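4. Trial of the Tidying Kit

4.1 What was bought

The Rebelo kit is sold by Odoson as a finished product, and we took the company at its word. It comes in two crates and contains a pair of arms with grippers, a head camera, a set of side cameras on stands, and a license for the software, Coritano, that turns the pictures into motion. The sales sheet promises a working household tidying setup in 90 minutes. Our best time was most of an afternoon, which includes a long search for a cable that was taped to the inside of the lid.

We had no wish to test the arms as arms. They are decent arms, and others have measured their reach and repeatability with more patience than we have. What interested us was the claim on the second page of the sales sheet, that the kit "handles soft household items in and out of common containers with no extra training." All the difficulty of home robotics is packed into that sentence, along with a fair amount of optimism. A slipper and a towel are soft household items. A laundry basket is a common container. We bought all three in the same shop.

4.2 Task and scoring

Each trial asked the kit to take named items out of a basket and lay them on the floor beside it, or to do the reverse. A trial was scored as a success if every named item ended up where it was supposed to be, as a partial if at least one did, and as a failure otherwise. Lifting the basket along with the item was scored as a failure, over the objections of the Odoson support desk, which felt that the item had, in a sense, been moved.

We ran 60 trials in all. Between trials the items were placed again by hand, following a printed sheet, so that the same starting layouts came up for each version of the software. Kelly Pearce placed the items and Afshin Moradi scored the results from the recordings without knowing which version had been running. He reports that he could often guess.

Two versions were compared. The first was the software as shipped. The second was an update that Odoson sent us partway through the work, with a note describing it as "much calmer."

4.3 The container

Most published tests of this sort use a solid bin, and the reason becomes clear as soon as one stops doing so. A slotted basket gives a vision system a hard time. The floor shows through the bottom as a pattern of dark openings, the walls slant, and the rim has handles that look, to a machine in a hopeful mood, like something to pick up. Figure 1 gives the head view for one of the layouts we used most, with the slipper lying across the bottom and the folded towel right up against it.

As shipped, the software had a strong preference for the towel. A plain orange rectangle is about as easy a target as the household can offer. The slipper was another matter. Its toe is solid navy and the rest is cream with navy stripes, and the planner was inclined to treat these as two objects that happened to be keeping each other company. In the recorded plans it often proposed one grasp for the toe and a separate one for the stripes, and it would then announce the task complete after moving both by means of moving one. We gave it credit for the result and none for the bookkeeping.

The update fixed the double slipper in nearly every plan we looked at. It also made the planner more cautious near the rim, to the point where it would sometimes hold still over the basket until the time limit ran out. This may be what was meant by calm.

Figure 1. Head-camera view of a two-item layout, slipper and folded towel, with a gripper at either side of the basket. 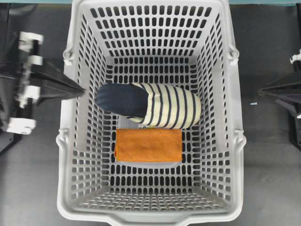
4.4 The side view

Coritano does not rely on the head camera alone. The side cameras are meant to settle questions the head view leaves open, chiefly how high an item sits and whether anything is underneath it. The manual suggests placing one "close to the container for rich detail." We followed the suggestion, and the detail was certainly rich.

The trouble is that a camera set close to a slotted wall sees a great deal of wall. What it learns of the contents comes in narrow pieces, and the pieces have to be joined up by whoever or whatever is looking. A person manages this without much effort. Shown the side view, the people in our lab said "something striped, something orange" and went back to their lunch. The software was asked for more than that, and gave us more than that, and a good part of it was wrong.

Its most common mistake was to report each visible patch as its own item. In one trial the side view alone produced a list of 22 objects for a basket holding a slipper and a towel. The merging step, which compares this list with the head view, threw most of them out, but the ones that survived were enough to send an arm after a piece of striped cloth at a height where there was none. The second mistake was subtler. Where one set of slots lined up with the slots of another perforated surface farther back, the depth estimate jumped between the near bars and the far ones from one moment to the next. The planner took the average. The average was a place in the air between two pieces of plastic, and the gripper went there with complete confidence.

We then tried moving the side camera back by an arm's length and raising it until it could look over the rim. The list of objects shrank at once to something a reasonable person might agree with. The manual does not mention this option. We have written to the company about it, and have received a reply thanking us for our interest in rich detail.

A word on cloth against the wall. When soft items press up to the lattice, as they do in the view shown in Figure 2, they fill the slots from behind and the bars cut them into strips. Terry cloth did better here than we expected. The fuzzy texture is the same in each opening, and the matcher seemed to use it to join the orange patches into one towel. The stripes did worse. A striped cloth behind a row of bars is a pattern behind a pattern, and the matcher was happy to connect any dark line with any other. For buyers who own plain laundry, the kit can be recommended with fewer reservations.

Figure 2. Close side view through the lattice, with striped cloth and orange cloth side by side behind the slots.
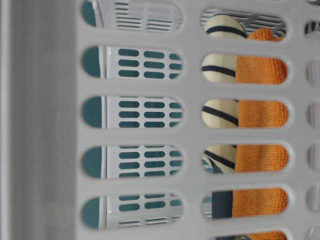 Nia Gough, commenting on a draft of this section, objected that we had been unfair to the side camera. In her view the close placement was a mistake in the manual, and a mistake in the manual should be charged to the manual. She would have reported the trials with the raised camera as the main result and put the rest in an appendix. She added that she has a basket of the same kind at home and has more than once failed to find a sock in it.

We considered this and kept the order as it was. A product sold as ready to use is sold with its manual, and the buyer who follows the instructions should get the result on the box. We do agree that the raised camera shows what the system can do when treated kindly, and we report both placements separately in Section 5.

4.5 Support and running costs

Support was reached by chat and, twice, by phone. Hayley Bickerstaff kept the log. Replies were quick and polite, and the second phone call was useful, in that it got us the switch that turns off the merging step's averaging - a switch found in no menu we could locate. With averaging off, the reaches into empty air became rare, though the planner asked for a second look more often and each trial took longer.

The license allows 1,000 planned motions a month before extra charges begin. This sounds like plenty. It should be noted that a motion is counted when it is planned, whether or not the arm moves, so that the calm behavior described above is billed at the same rate as work. Kanokwan Khamphan raised the point with the company in September, and was told that thinking is also a service.

We did not test the cleaning add-on, the stair sensor, or the matching apron. Trials at the second site, Skustville, used the updated software only and are treated in Section 6, where the floor is a different color and the results for the slipper are a little better.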